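What the Second Arm Costs: A Talk With Matilde Gouveia

When I reached Matilde Gouveia it was a little after four in the afternoon, and she had a spreadsheet open that she described, quite fondly, as her oldest friend. She plans equipment purchases for Prultholm, a small outfit that works on robots for ordinary home kitchens, and she has been through 2 budget rounds there already, with a third coming up in August.

I started with the question everyone asks her, which is how much an arm costs. She laughed and said she'd rather talk about the things that get bolted to it. "People come to me with a price for the arm and they're so happy," she told me. "Then I ask about the gripper, the cables, the spare fingers, the mount, and the room it's going to stand in, and we have to start over with a fresh cup of coffee."

Cables are a particular sore spot (I had not expected to spend ten minutes on cables, but I enjoyed every one of them!). Last year she set aside $1000 for replacements and the final bill came to $1405. She now keeps them on a line of their own, along with connectors, and orders them from Irnex before the old ones give out.

The rooms are her other great subject. Prultholm does its work at counters with the usual household things on them, a toaster, a cutting board, pasta in a canister, paper towels, and Gouveia budgets for the groceries and the crockery as carefully as she does for the motors. "I will defend the pasta to anybody," she said. "If you buy a beautiful gripper and only ever give it foam blocks, what have you bought?"

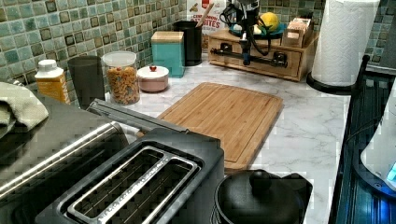 Bañuelos sees the money differently, and told me over the phone that he would put off the household goods and buy a second gripper first, on the grounds that one broken finger can stop a whole week's work. He'd happily borrow plates from his mother in the meantime.

Gouveia took this well when I passed it along. They have been having the same argument for a good long while, she said, and he has won it once. The spare gripper is in the new plan, though it waits until after the service contract, which Virnuneck has quoted with a lead time of 8 weeks.

I asked what she would tell someone putting together a first budget. She thought for quite some time. "Write down who is going to fix it," she said, "and put their hours in the sheet. Then call the supplier and ask what shipping costs, because I forgot that my first year and I still hear about it."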